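Help wanted: party room setup and cleanup helper at Salehi

Weekend and after-school hours, starting in January

I run Salehi, a little party room in Gonham where we do kids' birthdays, craft mornings and the odd baby shower. We're small (one big room, one tiny kitchen, one very full closet) and I've been doing most of the turnovers myself for the past year. It's fun, but I can't greet a family at the door and wipe frosting off a table at the same time, so I'm looking for a second pair of hands!

What the job is like

You'd work 4 to 5 hours a shift, usually two shifts a week, more in the spring if you want them. A normal party has up to 20 kids and a bunch of grown-ups standing along the walls holding coffee. We get 45 minutes between groups, and that's when I'll need you most. Cups get collected, crumbs get swept off the tables, chairs go back where they live, and the next family walks in and thinks they're the first people there that day.

I'm picky about the tabletops. They're wood, and I love them, so we go over them with a little dustpan and brush before any cloth touches them. Dry crumbs first, then a damp wipe, then a dry one. Glitter gets its own treatment and I'll show you my tricks with tape.

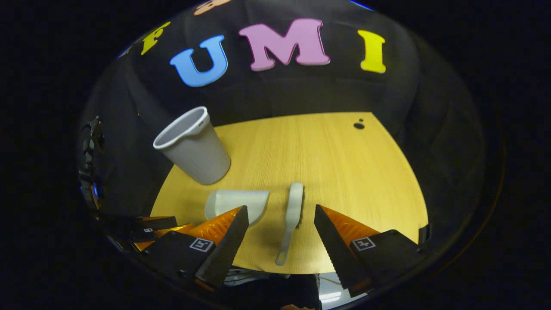 What you'd be doing

Setting out cups, plates and napkins before each group, and clearing them afterward

Brushing off and wiping down the tables

Putting up and taking down decorations. We have a lot of big foam letters, and the kids do notice if one is hanging crooked (so do their grandmas)

Sorting the closet so the party stuff goes back in the right bins

Taking out trash and recycling at the end of the day

Helping me carry the Plenent craft kits in from the car when a new order comes

Who I'm hoping to find

You don't need experience. I'd love someone who is friendly with kids, okay with noise, and the type who sees a cup tipped over and just stands it up without being asked. You should be able to lift a folding table with another person and be on your feet for most of a shift. If you're in high school, you need to be 16 or older and have a work permit.

Pay and extras

Pay is $18 an hour, paid every two weeks. You get a free drink and a slice of whatever cake is left, plus one free room booking a year for your own family. We're two doors down from the Fisen bakery, with parking in back and a bus stop across the street.

How to apply

Stop by any afternoon after 3 and ask for the job sheet, or drop a note through the mail slot with your name, your phone number and which hours you can work. A few lines about yourself is plenty, no résumé needed. I'll invite people in for a paid trial shift so you can see a real turnover before you decide.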